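Gridia Support
Ticket 743
Product: Ona kitchen cell, two-arm
Site: Darum, staff kitchen and breakfast line
Status: Closed
Priority: Normal
Category: Grip faults / operator workflow

Opened by site, 6:40 a.m.

The cell stops with "grip not confirmed" when it is picking jars. It does not happen with mugs or bowls. When it stops, somebody on the line has to walk over, open the guard, take the jar out of the fingers, close the guard and press resume. We are on our third week with the Ona and the morning crew is spending more time on this than they used to spend setting out the jars by hand.

We also have a question that may not be for support. Before the cell came in, the person on jars also watched the toast and refilled the coffee. That position was taken off the schedule in April. Now the stops go to whoever is closest, and the people closest are the ones serving. Please tell us if other sites handle this differently.

Gridia Support, 8:15 a.m.

Thank you for the report. Please send the following:

Software version from the About screen
The event log for one full morning
Whether the jars changed recently (supplier, size, lid, label)
Finger type fitted, standard or wide

On the staffing question, we will come back to it once we know how often the cell is stopping.

Site, 9:05 a.m.

Log attached. Fingers are standard, as delivered. Version is the one installed at setup and we have not updated it. The jars did change. Purchasing moved us to a smaller one from Shaikh at the start of the month. Same contents, narrower body. I was told it would make no difference to the machine.

Gridia Support, 11:30 a.m.

The log shows 100 jar picks and 9 stops. All 9 are the same fault. In each case the fingers closed further than the saved width for "jar" and the controller treated the pick as a miss, although the force reading says an object was held. The cell still has the old jar's width saved. It is a settings problem and we don't see a hardware fault.

We built the pick in simulation with a small lidded jar on the counter by the microwave and ran it with the saved width lowered. The second arm was left in the model so that we could check reach and clearance at the same time.
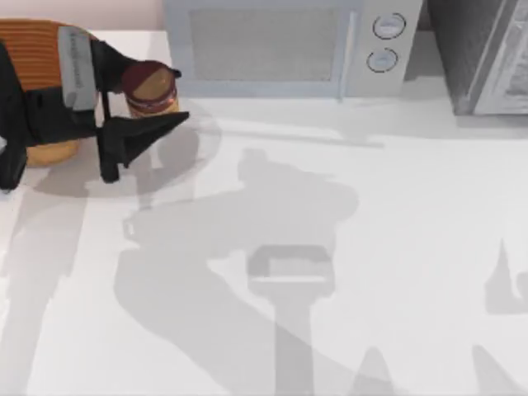
Fine in the simulator, but the counter at Darum is never that clear at seven in the morning, and the people standing at it are the ones who need to know what the cell will do next. The crew would like the new setting tried during a real breakfast before the ticket is closed. They would also like to be told before a setting is changed remotely. Last time it was changed overnight, and the first person in found the arms moving at a different speed and hit the stop button.

Gridia Support, 1:50 p.m.

Understood on both points. Nothing will be changed remotely on this ticket. Steps for the site to carry out, with the cell idle and the guard closed:

Log in on the panel as supervisor.
Go to Objects, then Jar, then Copy. Name the copy "Jar small."
Open the copy and choose Teach Width. Put one empty jar on the teach mark and follow the prompts.
Repeat with two more jars, so that the saved range comes from 3 jars.
Set Jar small as the default for the breakfast program. Leave the old entry in place in case purchasing switches back.
Run the program once at reduced speed before service.

If "width range too narrow" comes up at the end of teaching, accept the suggested range.

Site, next morning, 10:20 a.m.

Done as written. The range message did come up and we accepted it. Full breakfast run, no stops on jars. There was one stop on a bowl, but that was a spoon left inside it.

Two people on the crew were shown how to teach an object. Until now only the shift lead had the supervisor login, and she is not here before eight – so the early crew could see the fault and could do nothing except clear it. Please confirm that we are allowed to give out a second login.

Gridia Support, 12:10 p.m.

Yes. Add a second user under Users and give it the Teach role. That role can save objects but cannot change speed or guard settings.

On your staffing question: the schedule is up to you, but we recommend that one named person per shift answers stops, with time set aside for it. Sites that leave it to the nearest person tend to clear faults without reporting them, and we then see them late. Purchasing should also be added to the change notice list so that a new container gets taught before it reaches the line.

Site, 2:35 p.m.

Second login is set up. Purchasing has been added to the list. The manager has put two hours of the old jar position back on the early shift, covering stops, toast and coffee, to be looked at again after a month. OK to close.

Gridia Support, 2:50 p.m.

Closed. Cause: saved object width did not match new container. Fix: object retaught on site. Reopen under the same number if the jar fault comes back.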